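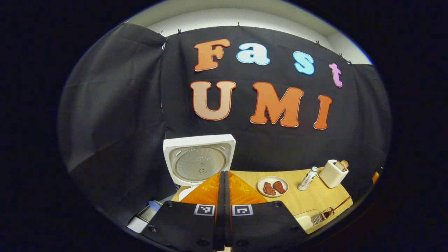
How to budget for hand-held gripper data collection without fooling yourself

By Tegan Tawhiri. Last updated July 19, 2023

The sales line goes like this. You don't need a robot arm to collect training data any more. You hand people a gripper with a camera on it, they do the job by hand, and the arm learns from the recordings later on. All the costly stuff can wait.

I have planned purchases for two small labs on that basis and I only half believe it. The grippers are the cheap part. What follows is the order I now work in when somebody asks me to put a budget together. It won't give you a price, and I'd be wary of any page that does, as quotes move about and half of them leave out the postage.

Step 1. Write down the tasks before you look at any kit

Open a blank sheet and list the jobs you want the robot to do. Be dull and exact. "Kitchen tasks" is no good. "Pick up a piece of toy food with tongs and put it on a plate" is something you can cost. So is "close the lid of a rice cooker".

Against each job, write down what has to be on the table, how wide the gripper must open, and whether one hand is enough. That last column is the one people skip. If half your list needs two hands, you are buying two grippers per station and finding a way to keep the recordings in step, and the budget you had in mind is already wrong.

Strike out anything on the list that's there because it looked good in somebody else's video.

Step 2. Get the quote broken into lines

I asked for prices from Vernar and Maltent last time. Both sent a single figure for a "complete station". Send those back. Ask for a separate line for each of these:

Gripper body and fingers
Soft finger pads, priced as spares
Camera and lens
Mounts, cables and storage cards
Replacement printed markers, if the fingers carry them
Software licence, with the renewal price
Delivery and import charges

When Vernar's broken-down quote arrived, the software renewal was more than the gripper. It had been sitting in a footnote. Maltent's was better, but their spare pads came only in packs sized for a much bigger team than ours.

Ask too whether the fingers can be 3D printed from files you are allowed to keep. If the answer is vague, treat it as a no.

Step 3. Budget for the pads as something you use up

Soft pads grip well when they're new. They pick up dust and grease, and they tear at the corners. No supplier has ever given me a working life for them that I would put my name to, so don't borrow a figure from a brochure. Buy one gripper, run it for a fortnight on your own tasks, and count how many pads you bin. Multiply up from there.

In our trial we logged 1304 recordings and kept a note of every pad change beside them. It was tedious. It was also the only number in the whole plan that I trusted.

Step 4. Cost the table as well as the gripper

This is where the "cheap" plan starts to leak. Each station wants a table, decent light, something plain behind it if your walls are busy, clips to hold that up, and a box of props. Appliances such as a toaster or a rice cooker add up quickly if you want several shapes of each, and you do, or the robot will learn one toaster and no other.

Buy props second-hand where you can. Buy toy food new, because odd pieces from mixed sets are a nuisance to replace when they go missing. Put in a shelf and some labelled tubs. I left storage out of my first budget and we lost a good deal of time hunting for tongs.

Step 5. Pay for people's time, in full

A hand-held gripper moves the cost from machines to wages. Suppliers tend to quote the best speed of a practised user on an easy task. Time your own people on your own list, and include setting the table back to the start, changing cards and redoing bad takes.

Of our 1304 recordings, 304 were thrown out. The usual causes were a marker hidden from the camera, or a hand moving faster than the tracking could follow. Some of that falls with practice. Don't plan on all of it going away.

Allow breaks. I cap a session at up to 20 minutes and then swap people over. Wrists get sore, and tired people make sloppy recordings that cost you again when someone has to sort through them.

Step 6. Put the arm in the budget now

You will need an arm in the end, if only to find out whether the data was any use. "Later" is a handy word for keeping a number off this year's page. Get a quote for the arm at the same time and check that the fingers you recorded with will bolt on to it. Kingi told us theirs would fit with an adaptor. The adaptor was an extra line, and it wasn't ready until November.

If you can't afford an arm, see whether you can hire one for a short test before you commit to more stations.

Step 7. Buy one, then stop

Order a single station. Pick two tasks from your list, an easy one and a nasty one. Collect, train, test on a real arm, and write down what it cost per usable recording with wages included. Compare that with the figure in the supplier's pitch.

We did this under the project name Jarkar. The easy task came out close to the claim. The nasty one was nowhere near it, and we cut the second order down to match.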